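Kotow Two-Arm Table Kit
Shared workshop edition, second batch
Updated Wed 1 July

Sold by Sedell Workshop Supplies
Status: in stock, ships in two boxes
Collection from the workshop is possible by arrangement

Overview

The Kotow kit is a set of parts for mounting two small robot arms on both sides of a table, so that they can work together on the same objects. We developed it in our shared workshop for our own build, and after several members asked for the drawings we decided to sell the brackets, the cables and the software as one package. The arms are not included. You can use the arms you already own, if the bolt circle of the base agrees with one of the three patterns on our adapter plate.

The kit is intended for a person who builds at home or in a club and who has already moved at least one arm from a computer. It is not a toy and it is not a finished household machine. You will need to drill, to measure, and to spend some evenings with calibration.

What is in the box

Two floor columns, steel, powder coated
Two adapter plates with three bolt patterns
One cross bar which keeps the columns at a fixed distance
Cable guides and hook tape
One emergency stop button with 3 m of cable
One bag of screws, with a few spare ones of each size
Printed assembly guide, 16 pages
Access to the Carton software

What you must have already

Two arms with six or seven joints and a two-fingered gripper each
A computer with Linux and two free USB ports
A camera which can be fixed above and behind the arms
A small table. We recommend a light one, for the reason explained under Setting up
Hex keys and a spirit level

Why floor columns and not table clamps

Our first version used clamps on the edge of the table. It was cheaper and we were quite satisfied with it for one month. Then Doğukan Taşdemir started to run the arms at higher speed and the whole table top was shaking, so the calibration was lost every evening. With columns standing on the floor the arms do not push the table at all. You can also change the table, or lower it, without touching the arms. The disadvantage is that the kit occupies more floor, and in a small flat this can be a real problem. Please measure before ordering. The columns want a free area of 1.6 m by 0.7 m, table included.

Setting up

Place the cross bar first and level it. After this, fix the columns and tighten the screws only by hand until both arms are mounted. Edileuza Trindade, who wrote the assembly guide, advises to do the final tightening with the arms folded down, so the weight is low. Two persons are needed for this step.

The table comes last. It should slide in between the columns freely. If the table is light, you can pull it out with one hand when you need to reach the cables, and push it back against the two stops on the cross bar.

Cables deserve more attention than they usually receive. Each wrist has a cable which must follow all rotations, and if it is too short it will pull the connector out. Leave a generous loop behind the wrist and fix it only at the base. Before the first program, turn every joint slowly to its limit by hand and look at what the cable is doing.

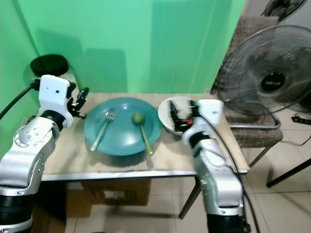 For the first exercises we suggest tableware. It is cheap, everybody has it, and the shapes are different enough to teach you something. A plate is wide and flat and the gripper can only take it by the rim. A fork is thin and lies close to the surface, so the height of the fingers must be correct within a millimetre or two. A bowl forgives more, but it tips over easily if one finger touches the rim before the other. Small round fruit is good for practising slow closing. Please keep glass for later.

Plain cloth behind the table helps the camera when you use colour for finding the objects. We use green. If you own green plates or limes, choose another colour of cloth, or set the colour mask in Carton a little narrower.

Software

Carton is written by Mahnaz Zarei and is free for buyers of the kit. It starts both arms together, records positions while you guide them by hand, and plays them back. It also keeps a shared zone in the centre of the table, where only one arm may enter at a time. This zone can be switched off when you want that the arms pass an object from one to the other, but do it only after both arms are calibrated to the same origin.

The version of June added a slow start after every stop. Older recordings can still be opened.

Safety

Fix the emergency stop where you can reach it without leaning over the table. Keep chairs, bags and loose clothes away from the arms while they are powered. Children and pets should not be in the room. The first run of each new program is to be done at 30 per cent speed or less, also if you are sure of it.

Questions we receive often

Can I buy only one column?
Yes, write to us. The cross bar is then replaced by a foot plate, and it costs the same.

Does it work on tiles?
Yes, but put the rubber feet which are in the screw bag. On uneven tiles you may need the thin washers also.

How long is the assembly?
Suleiman Tijani built the first kit of this batch alone, apart from the lifting, and needed 7 hours with the calibration. A second time goes much faster.

My arms have different lengths. Is this a problem?
Not for the brackets. In Carton you enter the dimensions of each arm separately.

Do you sell the drawings?
The drawings of the adapter plate are sent on request, so you can drill a fourth pattern by yourself. The columns are welded for us by Demirtaş and these drawings we do not give out.

Delivery and returns

Orders are packed on Tuesdays and Fridays. The columns are heavy, so the courier delivers only to the street door. Unused kits can be returned in 30 days in the original boxes. Drilled plates cannot be returned.

Contact

Technical questions are answered by Alper Ertürk, usually in the evening. Please write which arms you have and, if possible, add the bolt circle diameter of the base in millimetres.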